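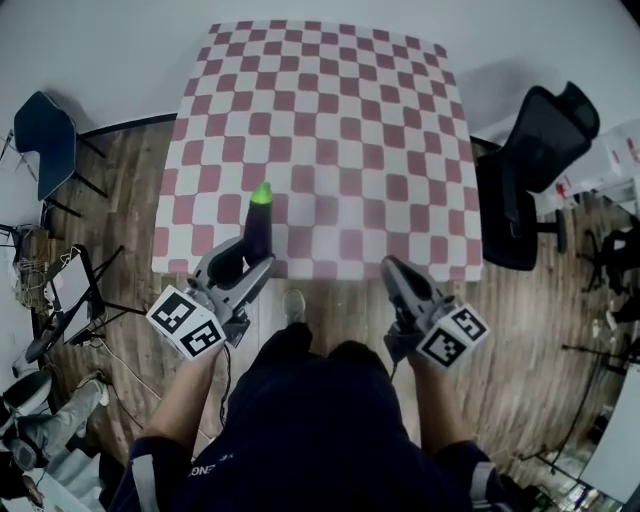
Skendonton, August - Grippers first, arms later. That's the order of things at Caketti this summer, where a small team has been trying out two hand-held gripper designs before deciding which one gets bolted on to the firm's new picking line.

The two designs are the Mansour, which has been on the bench since spring, and the Tivus, a newer one with softer pads and a shorter travel. Both get held by a person, one in each hand, and put through the same set of jobs. Pick up, turn, stand upright, pass across, put down. Then the same again with the next thing out of the crate.

Vegetables mostly. Caketti packs for greengrocers and box schemes, so the test list reads like a shopping list: aubergines, courgettes, peppers, loose onions, a bag of salad. The aubergine is the one people argue over. Smooth skin, heavy at one end, and it bruises a day later when you've already written down a pass.

Consuelo Giraldo, who runs the trials, said the team had logged 924 picks with the Mansour so far and was catching up on the Tivus. "We were going to do the whole thing on the arm," she said. "Then the arm was in bits for a fortnight and we'd have sat about doing nothing. By hand you find out the silly problems in an afternoon."

Silly problems so far: jaws that don't quite meet at the tips, a trigger that sticks, a cable that snags on table edges if you reach too far over. The cable has been re-routed twice. Marker cubes fixed under the grippers let the cameras work out where each one is and which way it's pointing, and those have caused trouble of thier own. Turn your wrist too far and the cameras lose the cube, and the run has to be done over. Giraldo put the loss at 4 runs in every 20 during the first week. Better now, she said, after the lights were moved.

On grip the Mansour is ahead for anything round. It closes slower but holds, and onions stay put. The Tivus does better on long things, and testers say it's easier on the hands after an hour, which matters more than it sounds when the same person is on it till five. Salad bags beat both of them. One tester's note for the bag just says "no".

Two-handed work is the next bit. Holding a pepper steady with one gripper while the other takes the sticker off, that sort of thing. Early goes have been slow. Testers keep wanting to put a finger in to help, and had to be told more than once to leave it.

Cost is the other question. The firm has been quoted £2,540 for a pair of the Tivus in the version made for mounting on an arm, wrist plate included. The Mansour pair comes in lower but needs an adapter, and the adapter price hadn't come back when we asked. Giraldo wouldn't say which way she's leaning. "Ask me when the courgettes are done."

Controllers haven't been settled either. The arm's own box can run either gripper but only opens and closes at one speed on the Mansour, and the team would like something in between for soft fruit. A second controller is on loan and hasn't been wired up yet.

Packing staff on the early shift have been asked to have a go as well, half an hour each, to see if people who handle veg all day do it differently to the engineers. They do, apparently. They go in lower and quicker and drop less, though they also squeeze harder. Their runs are being kept in a seperate folder for now.

No jobs are going as a result of the trial, the firm said. The line is meant for the overnight shift, which has been short of people for most of the year.

Trials carry on to the end of the month. A decision on the gripper is due after that, and the arm should be back together by then. Soft fruit isn't on the list until the autumn, plums first.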